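By April our robot club had burned through 33 versions of the same simulated living room, and I'd started dreaming about it. I'd be wandering around in my socks, looking for the plate! Zoltorau (our robot, named by vote, 5 to 4, don't ask) had one job for the Kurkside Cup, which was to clear the table before the clock ran out. I ran attempt 189 after dinner, with my chin on the desk and a bag of pretzels going stale next to me.
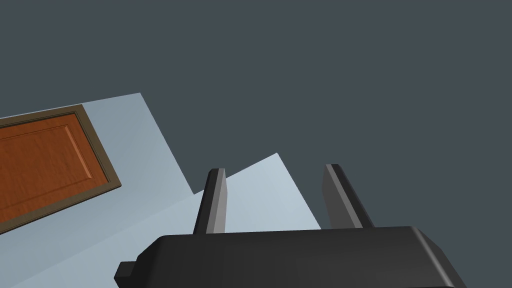
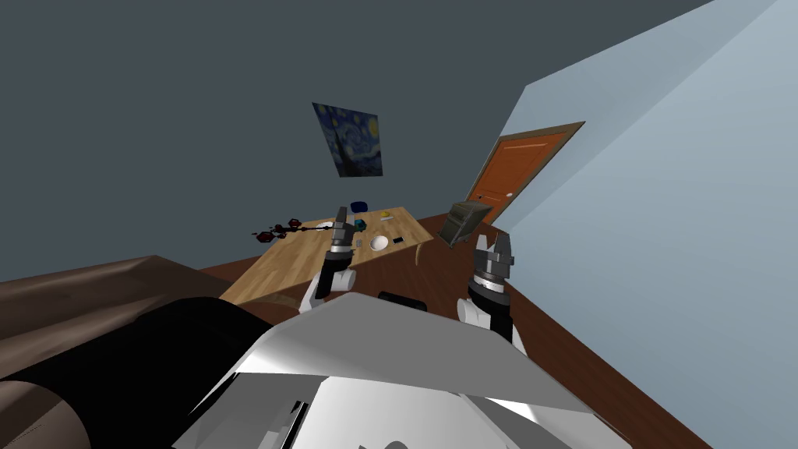 Kurkside gives you points for every item you clear, so the plate was worth fighting for, at least in my opinion. Stilladano wrote back that I should quit chasing the plate and fix the wrist code first, and that if I touched the grip settings again before morning, I'd be off the keyboard until the finals. I typed "fine" and ate a pretzel. Then I opened the wrist code and started reading from line 456.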